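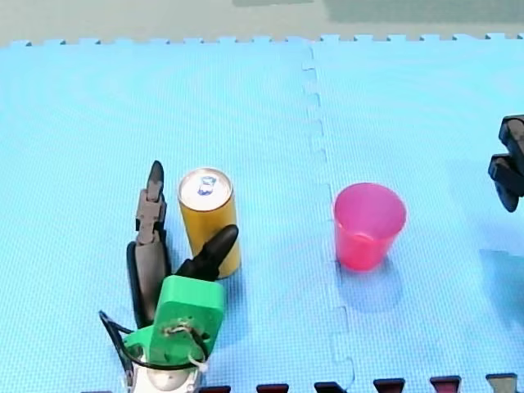

Section 3: Setting up your Flustine drum carder

Righto, if you've made it this far you've unpacked everything, checked it against the parts list in Section 2 and found a spot for the carder where the dog can't get at it. Now for the fun bit! I've set up more of these than I can remember (the very first one took me a whole afternoon and a fair bit of swearing) so I've written the steps in the order I do them myself, which is a little different from the leaflet in the box.

Set aside an hour. You'll need the hex key from the spares bag, a small flat screwdriver, a couple of G-clamps, an old toothbrush and decent light. Reading glasses too, if you're my age.

3.1 Clamping the base

1. Put the carder on a solid table with the crank handle on your right. Lefties, skip to 3.5 and swap the handle over first, then come back.

2. Slide the front edge of the base flush with the edge of the table. If it sits further back your knuckles will hit the tabletop on every turn.

3. Fit one clamp at each end of the base and do them up firmly by hand. Don't use a wrench! The base is Tasmanian oak and it will dent.

4. Give the whole thing a good shove. If it moves, tighten up and shove it again.

Note: kitchen benches with a rounded edge are a pain. Erdal Çınar, who runs our Rutden guild nights, screws his to an old breadboard and clamps the breadboard, and I've since copied him.

3.2 Fitting the drums

CAUTION: The card cloth has thousands of fine bent wires and they'll go through a fingertip before you've noticed. Hold the drums by the axle ends only. Keep kids well back for this part.

1. Lift the large drum by its axle and lower it into the rear brackets. The wires on top should lean away from you.

2. Drop the small drum (the licker-in, if you want the proper name) into the front brackets.

3. Swing the four brass keepers over the axles and nip them up with the screwdriver. Snug is plenty.

4. Spin the large drum gently by the axle. It should turn freely with a soft whirr. A tick on every turn means a keeper is rubbing, so back it off a quarter turn.

3.3 Setting the gap

This is where most people come unstuck, so take your time. The two drums should come very close without ever touching. If they touch, the wires will blunt each other and you'll be up for new cloth, which isn't cheap.

1. Loosen the two adjuster bolts on the front brackets.

2. Fold a sheet of ordinary printer paper once and slip it between the drums.

3. Ease the small drum back until it just grips the paper, and you can still pull it out with a bit of a tug.

4. Tighten the left bolt, check with the paper, tighten the right bolt, then check both ends again. The second bolt nearly always drags things a smidge out of line.

Note: for fine merino I leave it exactly like that. For chunkier stuff such as Romney or mohair, fold the paper twice. Benito Gallardo reckons three folds for alpaca, but I've tried it and got noils everywhere, so see how you go.

3.4 The drive belt

1. Hook the belt over the big pulley first, then stretch it onto the small one.

2. Make sure it's crossed into a figure eight. An uncrossed belt runs the drums the wrong way and you'll get no fibre through at all (ask me how I know).

3. Turn the handle slowly, 7 full turns, and watch that the belt stays put in its groove.

If the belt slips, a wipe with a barely damp cloth usually sorts it. Spare belts are part number 3134 and the older grey pulleys take number 1278. They aren't interchangeable, so check your pulley colour before you order.

3.5 Swapping the handle for left-handers

1. Undo the grub screw in the handle collar with the hex key.

2. Pull the handle straight off, no wiggling.

3. Move the pulleys and the handle to the opposite axle ends, line the grub screw up with the flat on the axle, and tighten.

3.6 Your first batt

Use wool you don't care about! The drums carry a trace of factory oil, and your first batt will pick up most of it. Tease the locks open well, lay a thin wisp on the tray and crank slowly. You should be able to see the tray through the fibre. If the handle gets heavy, stop, turn back half a turn and pull the clump out with the toothbrush handle.

Once you've put around 500 grams through, redo the paper test from 3.3, as new bolts settle a little. Cleaning and oiling are in Section 4.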